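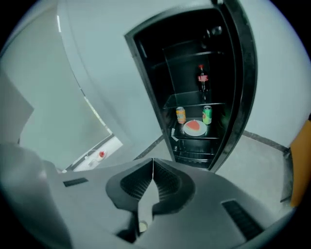 I have wanted a second refrigerator since we moved into this apartment, and in March I finally stopped putting it off. The kitchen one is full by Sunday evening every week, mostly with pots of things I cooked too much of, and there is never room for anything cold to drink. The new one is small and black, with glass shelves and a drawer at the bottom, and it lives in the spare room by the window. It holds a tall bottle of cola on the middle shelf, which was the first thing I checked. The cans go on the lowest shelf with a plate of whatever fruit is around, and that covers most of what I wanted from it.

I looked at three models before I bought. The first was from Hevel and had a nice door but a solid shelf that couldn't be moved, so any bottle over a certain height would have had to lie down. I have had a bottle leak lying down before and I don't want to do it again. The second was a Grilero, secondhand, and the seller stopped answering. The third came from El Khatib, the appliance shop near the bus station, where they let me stand in the aisle with a tape measure for as long as I liked. They also had the same model in white, but the black one was in stock and the white one was a two-week wait.

It is 54 pounds without anything in it. I know this because the number was printed on the box and I read it several times on the way up the stairs. The delivery people only bring things as far as the front door of the building unless you pay extra, and I didn't pay extra. I would pay extra next time.

Some notes from the first weeks, in case anyone is thinking of doing the same.

Leave it standing upright for a few hours before you plug it in. The manual says so, and mine had been tipped on the stairs more than I'd like to admit.

Check which way the door opens. Mine swings to the right as you face it, and I had planned the whole corner for a door that opened the other way. The hinges can be swapped on some models. I got as far as taking out my old Drillasico screwdriver set and looking at the screws, and then I moved the furniture instead.

Take the glass shelves out and wash them before you put anything in. They had a film on them from the packing and it took two rounds with dish soap. Dry them properly too. If you put them back wet the water runs down the back wall and sits there.

Give the door gasket a wipe while you're at it. It's the part everyone forgets and crumbs get into the fold. I use a damp cloth and an old toothbrush, once a month or whenever I remember.

Don't overfill it. A small refrigerator with too much in it cools slowly and you end up turning the dial all the way up, and then things at the back freeze. I lost a bag of grapes that way in the first week. I keep the dial in the middle now and it has been fine.

The thing I use it for most is watermelon. A whole one doesn't fit in either refrigerator, so I cut it on the kitchen counter, put most of it in boxes, and keep one wedge on a white plate in the small one for the afternoon. The plate goes at the front of the bottom shelf with the drinks behind it. 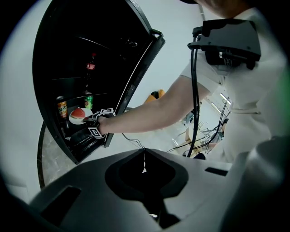 Watermelon at the front, cola and cans behind.

I know you are supposed to cover cut melon, and overnight I do, with a plate turned upside down on top or a piece of wrap. For an hour or two before eating I leave it open. It doesn't seem to pick up any smell, but then there's nothing in there that smells. Onions and cheese stay in the kitchen. I made that rule on day one and so far I have kept to it.

Slices work better than cubes for this. Cubes sit in their own juice and go soft, and you need a bowl and a fork. A wedge on a plate can be picked up by the rind and eaten over the sink.

The bottom drawer I still haven't worked out. It's too shallow for a cabbage and too deep for eggs. At the moment I use it for lemons and a bag of carrots, and I forget the carrots. Last week I moved the butter there as a test and then couldn't find it for two days.

Noise is the other thing people ask about. It hums when the compressor comes on and clicks when it goes off. With the door to the room closed I don't hear it. With the door open I hear it at night but not enough to get up. I put a folded towel under it at first – don't do that, it made it lean – and then leveled the front feet, which helped more.

I'd still like one more shelf in the door for small bottles. El Khatib said they could order one and I'm waiting to hear what it costs.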